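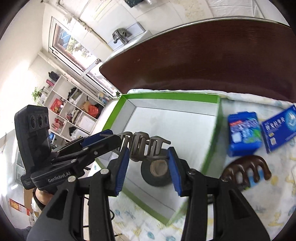
# Does the order of songs on a mixtape still matter if everyone shuffles?

**rovdale_tapes**

So my cousin and I have been putting together our first rap mixtape under the name Rovdale, 14 tracks, mostly recorded in her bedroom with a blanket over the closet door. We had the whole order worked out, with the slow one as track 2 because it sets up the hook that comes back later. Now she says order is a waste of time and we should put the loudest stuff first. I've been moving songs around since December and I can't hear them anymore. Do you all still sequence? And do skits kill a tape?

**Skukari**

Yes, sequence it! I put out a tape last year that got 1,237 plays in total (don't laugh, I was thrilled) and the first three songs got most of them. People bail early. So I'd put your second-best song first, your best one third, and the slow one somewhere around the middle. You can still bring the hook back after that – it only needs a few songs in between. Also check your gaps. Mine had two full seconds of nothing before every track and it sounded like the thing had crashed.

Skits: one, tops, and keep it under 15 seconds. Stick it on the end of a song so it doesn't get its own track number.

**onuoha_rota**

just drop singles lol. but if you do the tape, play it in a car before you decide anything. I swapped my last two songs after one drive to work and it was so much better. no idea about skits, I always skip them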